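Notes on Fitting Out the Workbench

The following is provided for readers who have asked how the bench in the back room at Skitby is arranged. Work commenced in August, and the layout has been altered 2 times in the period following.

The backing is ribbed metal panel, purchased as an offcut from Haslam. It was selected in preference to painted board, which marks easily. Grey plastic holders have been adopted for parts and drives, so that small components are no longer kept in biscuit tins. Total expenditure to date is $1527, of which over 70 dollars went on screws and brackets alone.
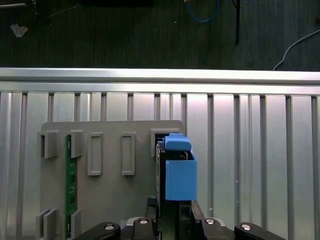
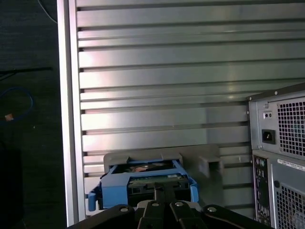 Drives are to remain in their caddies whenever they are out of a computer. A bare drive placed on a bench is liable to be knocked, and the author has lost one in this manner. Labels should be checked against the notebook before a drive is put away. The notebook at present lists 23 drives, several of them dating from the Trumport office.

Two matters are outstanding. The lighting is uneven and produces glare in the late afternoon, and the cables at floor level require proper clips. Readers with a preferred colour of cable tie are invited to advise.

Comments

weller_shed: Very tidy. Do the holders come off for cleaning?

Author: They do. A dry cloth is generally sufficient.

passingby70: Grey ties, please. Coloured ones fade.

weller_shed: Seconded. Good luck with the glare, I gave up and bought a blind.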